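Toder House Users' Meeting
Minutes of the meeting held on 8th December in the Yoon Room

Present: Angharad Parri (Chair), Yiran Cheng (minutes), representatives of the Trorton and Toveck tenancies
Apologies: none received

1. Minutes of the previous meeting

The minutes were accepted as circulated, with one correction. Under item 6, "ground floor closet" should read "upper floor closet." The Chair signed the corrected copy.

2. Matters arising

The replacement key for the side entrance has been cut and is held at the front desk. The Toveck representative asked that borrowers sign for it in the desk book. This was agreed.

The question of shelf labels was carried forward to item 4.

3. Sorting and storage of small household items

Ms. Cheng presented the inventory of small items held in the shared storage area. It runs to 196 entries, of which 142 have been matched to a shelf or basket. The remainder have no assigned place and are to be dealt with before the end of December. Members were reminded that items left out at the end of a session should be returned to the nearest open basket if their proper place is not known.
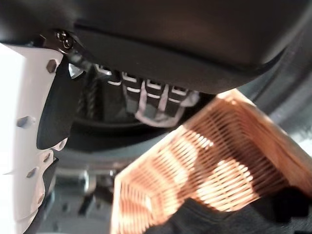 The wording of the inventory was discussed at some length. Several entries are too short to be of use to a person who did not write them, and "misc. metal" appears more than once. The Chair suggested that each entry give a color and a general shape, even where the purpose of the item is uncertain. The copper-orange mesh piece with the thin, closely spaced strips was taken as a test, and the meeting agreed that "mesh, copper-orange" would be sufficient for anyone to find it. The black item with the row of white-edged slots is to be entered in the same manner. Ms. Cheng will revise the short entries and send the new list to both tenancies for comment.

The Trorton representative asked whether items without a known owner should be kept. It was agreed that they be held until the next meeting and then offered to users of the building. Anything not claimed will be given away.

4. Baskets and labels

The meeting considered whether to move from baskets to lidded plastic boxes. The Toveck representative spoke in favor of boxes, citing dust and the ability to stack. Ms. Parri preferred to keep baskets for items in daily use, which people are more likely to put away if there is no lid to remove. After discussion it was agreed that rectangular wicker baskets would stay in use for everyday items and that boxes would be priced for seasonal items only.

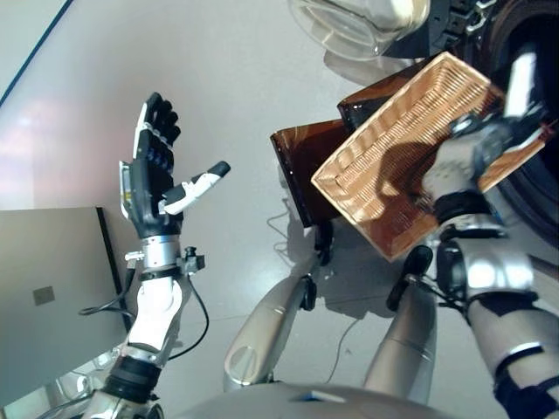

Labels will be tied to the short end of each basket and written in capitals. A box of 1000 plain tags is already in the supply cabinet, and no purchase is needed. Baskets set down on the floor during sorting are to be kept clear of the doorway and lifted back to the shelves afterward.

The Trorton representative noted that two shelves on the rear wall are set too close together for the taller baskets. Ms. Parri will ask for the upper one to be raised.

5. Cleaning

Floors in the shared areas will continue to be swept after each session by the group using them. A request for a second broom was approved.

6. Any other business

The light over the supply cabinet has been reported as slow to come on. Ms. Cheng will pass this to the building office.

Actions

Revise short inventory entries and circulate: Y. Cheng
Assign places to remaining items: both tenancies
Price lidded boxes for seasonal items: Toveck representative
Shelf height, rear wall: A. Parri
Report cabinet light: Y. Cheng

The date of the next meeting will be circulated with the revised inventory.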